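Ticket 3042: Wooden top rocks on blue table
Opened by: Jonalyn Salazar
Assigned to: Noel Javier
Site: Erngate, bench 3
Status: Monitoring

Sep 16, 2024
Reported: the wooden top on bench 3 rocks when you lean on a front corner. Small parts shift on it. It was fine in March.

Noel Javier
Put a straightedge across the top in both directions. Wood is flat, no cup or twist. Checked the blue table next. One panel seam sits a little proud under the left side and the top was riding on it.

Noel Javier
Loosened the panel, cleaned grit out of the holes along the seam, pushed it down and retightened. Rocking is mostly gone. Left corner still clicks if you press hard.

Jonalyn Salazar
Can you leave the front bolts where they are? We line the front edge up to them.

Noel Javier
Yes, not touching those.
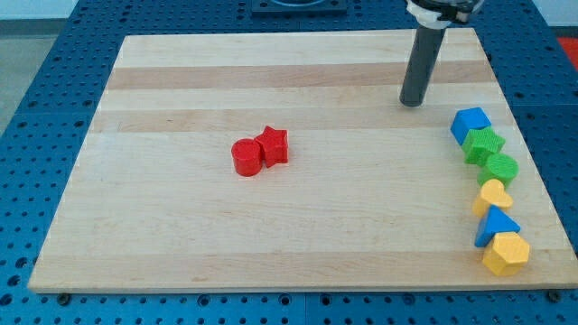 Shimmed the left corner with a strip of 50 mm tape, two layers. No click now. Please don't wax the top until this is closed, or the tape won't hold.

Frida Eskildsen
Used it for an afternoon, no movement. Bench 2 has the same kind of seam. Should I open a separate ticket?

Noel Javier
Yes please. Leaving this one open for now.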